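Skip to questions
Print this page | E-mail this page

Hastance Home Kit — Questions We Get a Lot

The short version. Hastance is a two-arm kit for small household jobs. Tables, cutlery, light laundry. Sold and supported by Sostutel. If your question isn't below, use the form and we'll get back to you, usually inside 45 hours.

Does it need a special table?
No. Folding tables are fine, kitchen tables are fine. Lock the legs first. Two tables next to each other also OK, just tell the setup app there's a gap or it will plan right across it.

What do I start with?
Spoon, fork, plate, bowl. Metal is fine. Put them down flat with some space between.

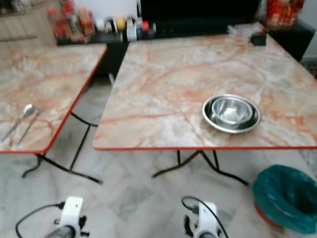

Leave the rest of the room how it is. You don't need to clear shelves or counters at the back. Do keep the stuff you care about out of the work area for the first few runs — glass especially.

How much can each arm lift?
Up to 700 grams. A plate with a bowl in it, fine. Full soup pot, no.

Can it do laundry?
Some. Small flat things like napkins and pillowcases come with the standard task pack. Shirts are in beta. Fitted sheets, please don't ask (everybody asks).

White cloth on a white surface is harder for the wrist cameras. More light helps. So does a darker mat underneath.

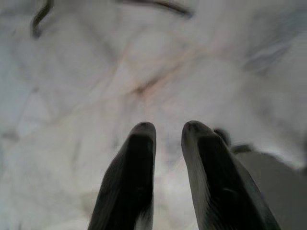
Wrist camera view, fingers open over white fabric.

Why are the wrist pictures blurry sometimes?
Fixed focus. Things close to the fingers and things far off can't both be sharp. The software is trained on that so it matters less then you'd think. Wipe the lens before you write to us tho. Dry cloth, no spray.

How many cameras?
Three. One at the head, one on each wrist. You can look at all of them live in the app.

Will it scratch my spoons?
Finger pads are soft and you can swap them. Spare set in the box. If you see marks, turn the grip setting down one step and try again. Thin handles sometimes need it back up.
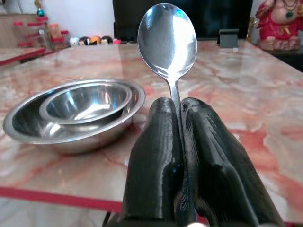 T. Alemayehu
Product Support Lead, Sostutel

Shiny stuff — since that's the next question every time. Polished steel and glossy tabletops both throw reflections and the older Trenholm software got confused by them. Update before you do anything else. If a ceiling light is making a big glare patch on the table, move the table a bit or turn that light off.

Can I still use my Trenholm fingers?
Yes, with the adapter plate. $35, ships separately. Re-run calibraton after you fit it.

Can I rent instead?
Yes. $600 a month, support included, cancel any month. Shipping back is on us.

Is it OK around kids and pets?
Someone over 18 in the room, always. Both arms stop if you hit the red button or close the app. Keep pets out while it's moving.

When does the shirt pack come out?
Aiming for July. We'll put it on this page when we know more.

Was this page helpful? Yes (41) No (6)
3 comments | Share

We use cookies to keep this site working and see which pages get read. Accept | Manage settings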